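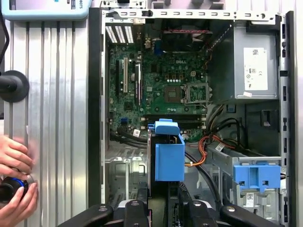
The Dell tower on its side in the clamps, side panel off, seen from the wrist camera.

Setting Up the Clamp Bed and Wrist Camera on the Teardown Cell

Posted 26/05/2023 by Sarla Rajput

I promised a few people I would write this down after the last time we moved the cell, and then of course I didn't, and then we moved it again. So this time I kept notes as we went! It covers the two jobs that take up most of a setup morning on our teardown cell at Staneleck: getting the tower to sit still, and getting the wrist camera to look at it properly. Ayodele Ugwu did the original build and still does the arm calibration, which has its own page, so I'll leave that part to him.

What you'll want on the bench

A hex key set, a soft cloth, a small level, a roll of paper tape, and a practice tower you don't mind scratching. Ours is an old Dell desktop, and I'm very fond of it. Please take the main drive out before you start, and leave the power cord in a drawer somewhere far away. After unplugging, hold the power button in for 20 seconds to let the supply drain down.

Part one: the clamps

Put the arm in its parked position and press the stop button before you reach into the cell. I know everybody knows this. Do it anyway, and tell whoever is with you that you've done it.

Lay the tower on its side with the open side facing up and slide the panel off. Slide the case toward the clamps until the edge is sitting against all four of them, then close them finger-tight, working from the outside in. Now go back and snug each bolt a little at a time. If you crank one all the way down first, the sheet metal bows and the case lifts at the far corner, and you'll spend the rest of the morning wondering why your heights are off (ask me how I know).

Check the case with the level in both directions, and then give it a good push with the flat of your hand at the corner farthest from the clamps. A little spring is fine. If it slides, wipe the rubber pads with the cloth and try again before you reach for more torque. The pads pick up dust from the cases and it makes a surprising difference.

Part two: the camera

Check the round mounting knobs while you're there, because they work loose over a few weeks of running. Then release the stop, bring the arm up to the saved view called "bed high" and open the live picture in Vivley.

You want the whole inside of the case in view, with the power supply at the upper right and the clamps along the bottom edge. The motherboard should fill most of the upper middle. On a Dell board like this one the white logo near the center is a lovely thing to focus on, with nice hard edges and plenty of contrast against the green. Turn the focus ring until the letters are crisp, then look at the expansion slots on the left and the drive cage at the lower right to be sure both sides are still sharp.

Next is exposure. Strong light coming through the vent slats at the top left will fool the automatic setting into darkening everything else, and the heatsink area is shadowy to begin with. Switch to manual and bring it up until you can make out the cable along the top of the heatsink. Let the vent go white. We never pick anything there.

Part three: the safe height

This is the one people skip. The hard-drive carrier, the blue plastic one, can stand well up out of the case, and the arm doesn't know that unless you tell it. Jog down slowly over the tallest thing in the case, stop when you're still comfortably clear, and save that as the travel height. Ours came out at 1298 in the controller's own units, but yours will be different, so please don't copy it! Do the same check for any loop of cable that rises over the board. Loose power leads can be pressed down and taped out of the way.

Finishing up

Run the Aro dry cycle at 5 percent speed with the gripper empty and one hand near the stop. It visits 6 points and comes home. Watch the clamps as it passes over the bottom edge, and if all is well, run it once more at normal speed and save the view under a new name so the old one is still there to go back to.

I'd redo the clamp pads every July, when the cell is down anyway. Spare pads are in the drawer marked Erdős, under the label printer.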